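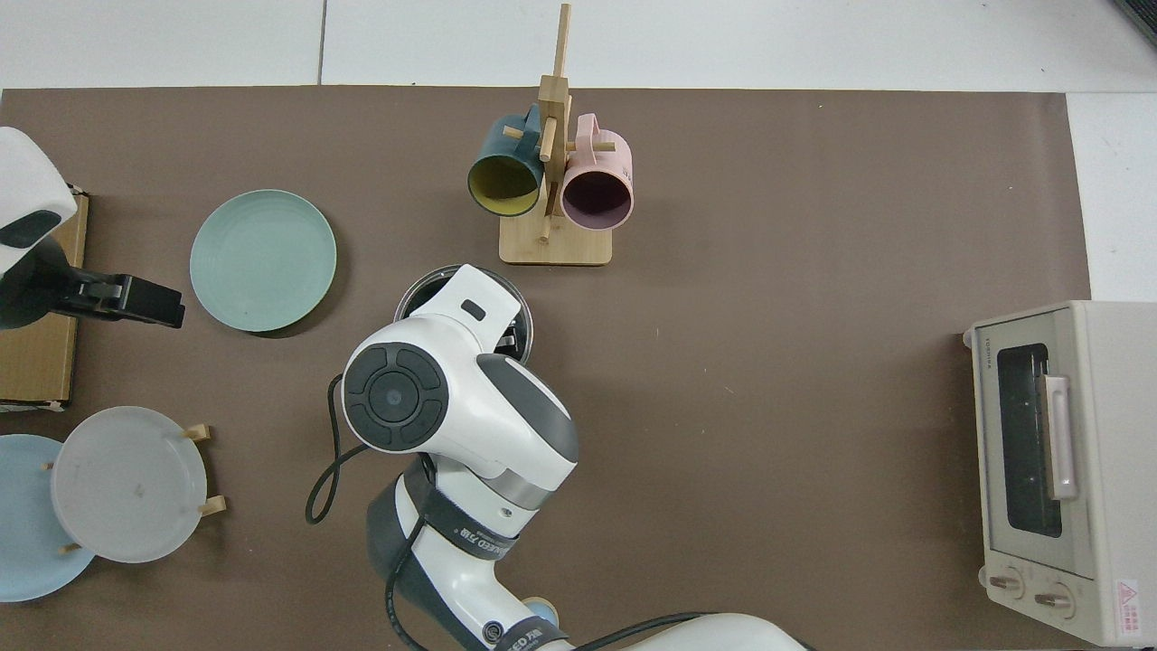 Session 4: Storage on the worktop

Household Skills, Salwood evening course
Notes by Keerthana Mathew

Read these before the practical. They replace the July version, which was too kind to the shops.

The claim we are testing

Shops sell the idea that a kitchen gets tidier when you buy something to put things on. The Skandell catalogue has 248 pages and I would guess half of them make that promise in one form or another. Mug trees, plate racks, lid holders, hooks for the hooks. I am not against any of it. I own a mug tree. But a stand takes up worktop, and worktop is what most of you told me you were short of in the first week.

So the question for each item is a dull one. How much room does it use, and how much does it give back?

Mug trees

A mug tree stacks upwards, which is fair enough. The footprint is small, the wooden ones are light, and a mug hung by the handle is easy to grab. Against that:

A tree with two mugs on it is taking the same space as a full one. If you only use two mugs, put them in the cupboard.
Pegs are spaced for the mugs in the advert. Wide mugs knock into the post or into each other. Try yours in the shop if they will let you.
Heavy mugs all on one side make a light stand lean. Hang them opposite each other.
Whatever hangs out in the open collects grease if it lives beside the hob. The Pons leaflet says its finish "resists kitchen residue". I would like to see the kitchen.

Plates

Flat or upright? A plate left flat on the worktop uses up its whole width and invites people to put things on it. A stack in a cupboard is still the cheapest storage there is, and it beats a rack for anything you own in sets.

Upright racks do earn their place for odd plates, the ones with different rims that wobble in a stack. You can pull one from the back without lifting the rest. 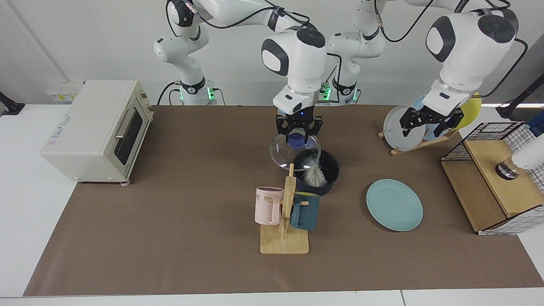
The trouble starts when a draining rack becomes the permanent home. Then there is nowhere to drain anything, a tea towel goes down beside it, and you have lost twice the space. Decide which job the rack is doing. If it is draining, empty it before bed.

Pots and lids

Keep the lid with its pot. I have read plenty of advice to file lids separately and I have yet to meet a household where it lasted past the first busy week. Glass lids with a knob won't stack the right way up, so turn the lid over, knob down into the pot, if you must put another pan on top.

Check the pot is empty before it goes away. It sounds silly, but at the Briltside class we opened a pot and found a duster.

Appliances

A toaster oven is the largest thing many people keep out all the time. If it is used daily, leave it. If not, find it a shelf. Follow the maker's instructions about clearance, and don't treat the top as a spare shelf, whatever your mother did.

For the practical

Clear one stretch of worktop at home. Put back only what you used in the past week. Leave it for nearly 30 days and write down what you went looking for. Bring the list, and your complaints, to room 2588.

Prices are left out of these notes on purpose. Last term people costed up a new rack before they had emptied the old one.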